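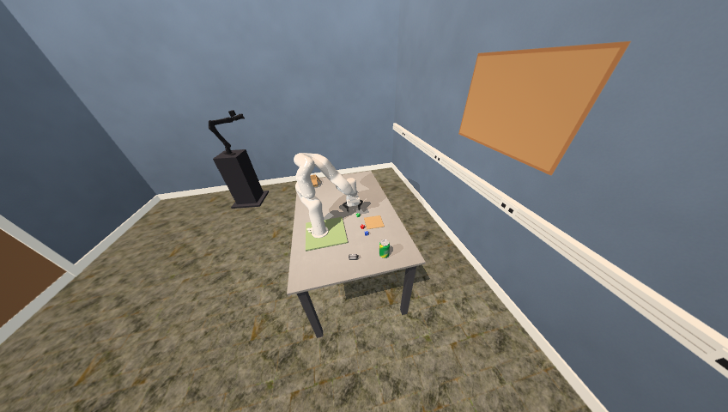 Telma Sosa wrote to us in advance of this session to ask when a machine would be able to clear her kitchen table, and whether she should stop waiting. She added that she had been promised such a machine since her school days and would accept a plain answer, even a disappointing one. I propose to begin with her letter and to come back to it before questions.

Opening (keep to two minutes)

Good afternoon. I speak on behalf of the Simerdale programme on domestic and light workshop automation. The title in your printed order of business is "Chores and machines: where matters stand". I shall be talking about small work: picking up, putting down, sorting, stacking, wiping and putting away. I shall not be talking about driverless vehicles or about warehouses, on which others are better qualified.

The slide on the screen is a simulated room. An arm is at work over a table, with three cubes, red, green and blue, close to its gripper. There is a can standing on the same table and a flat square board lying on it. Leave the slide up through the next section.

What the table stands for

Most of the tasks we set are of this size. Move the red cube on to the board. Put the can back where it was. A child of three would manage them and would then lose interest. We set them all the same, and we set them many times over with the objects shifted slightly between one attempt and the next.

The reason is that a chore is a long string of such movements. Laying a table for a family meal, as counted by Oi-ling Fu for our internal report, came to 148 separate grasps and releases. A single failure near the start may spoil everything that follows. A machine that is right nearly every time on one movement can still be a poor helper over a whole meal.

(Pause. If there are signs of doubt in the room, give the arithmetic: an arm that succeeds 99 times in 100 on each movement, with no chance to try again, will finish a string of 148 less than one time in four.)

Simulation and the real room

Members have asked why so much is done in simulation. A simulated table can be reset at once, and a dropped cup costs nothing. Our Zotberg trial ran 400 table layouts in this manner before any real arm was switched on.

The limits should be stated with equal clarity. Rigid cubes are kind to a gripper. A tea towel is not, and neither is a bag of onions or a plate with gravy on it. Friction, softness and spillage are all hard to reproduce well. Skills learnt on a simulated table tend to weaken when they are carried over to a real one, and work is then needed to win them back.

Results to report

Please read these slowly. They are the figures people write down.

Of the 14 chores on the Pomia list, our review panel judged 5 to be within reach of a single fixed arm under ordinary supervision. These are: sorting cutlery into a tray, placing tins on a low shelf, moving blocks or parts between marked positions, wiping a clear flat surface, and handing over a named tool in a workshop.

The remaining nine were judged not yet ready. They include folding bed linen, emptying a full sink, and tidying a room in which the objects have not been seen before. Sirkka Mustonen dissented on the bed linen and her note is printed in the annex. The panel considered it with care and did not change its finding.

Workshop and home compared

The shop floor is the easier case. Parts arrive in known shapes, the bench stays where it is, and a person who understands the machine is generally close by. The Hou workshop has adopted the tool task on a trial footing, and Wilma Van Beek will report on it in the second half of the afternoon. I would ask members to hold their questions on Hou until then.

The home is harder in nearly every respect. Furniture moves. Lighting changes through the day. There may be a dog. The householder has not been trained and should not need to be. Cost must also be mentioned, though I have no price to offer and would advise against quoting one.

Recommendation

The programme asks members to support a further round of trials on the five ready chores, in real kitchens, with a person present throughout. It does not ask for support for unattended use. If pressed on this point, repeat the sentence and move on.

Hinata Yagi has the handout showing how success was scored. A cube counts as placed only if it is still in position after the gripper has let go and drawn back. Some earlier reports counted it sooner, so older results should not be set beside ours without adjustment.

Return to the letter

The reply to Telma Sosa is that a machine could probably put her forks in the tray, with somebody watching. It could not clear the table after a family dinner. We would not advise her to wait for it before doing the washing-up.

Questions: 15 minutes. Take the floor first, then the written slips.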